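Conveyor Belts: How a Moving Floor Carries Things
Triravano Science Pages for Ages 8 to 11

A conveyor belt is a long loop of flexible material stretched between two rollers. One roller is turned by a motor. It is called the drive roller. The other turns freely and is called the idler.

When the drive roller turns, it grips the inside of the belt and pulls it along. This grip is called friction. If the belt is too slack, the roller slips. If it is too tight, the motor has to work harder.

The top half of the loop moves one way. The bottom half moves back the other way, underneath, where you usually do not notice it.

Most small conveyors have these parts:
Belt – the surface that carries the load.
Side rails – straight strips that hold the two ends apart.
Motor – turns the drive roller.
Wires – bring electricity to the motor. Red and black are common colors.

Round objects are harder to carry than boxes. A cylinder, such as a battery cell, can roll if it is placed across the belt. Laid with its ends pointing along the belt, it may still rock from side to side, but it is less likely to roll forward or back.

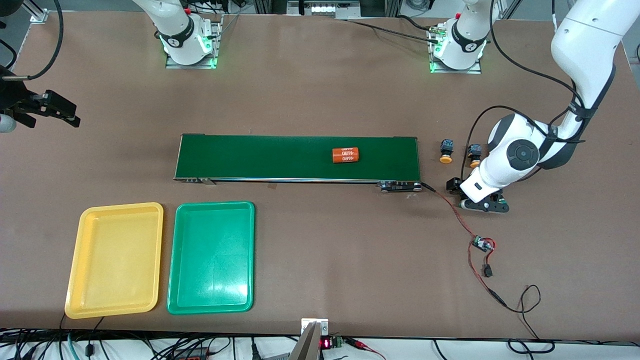
Speed matters too. If a belt moves 30 centimeters every second, a load needs two seconds to travel 60 centimeters. A sudden start can make the load slide, so many motors speed up gradually.

Words to know
Friction: the force that resists sliding.
Load: whatever the belt is carrying.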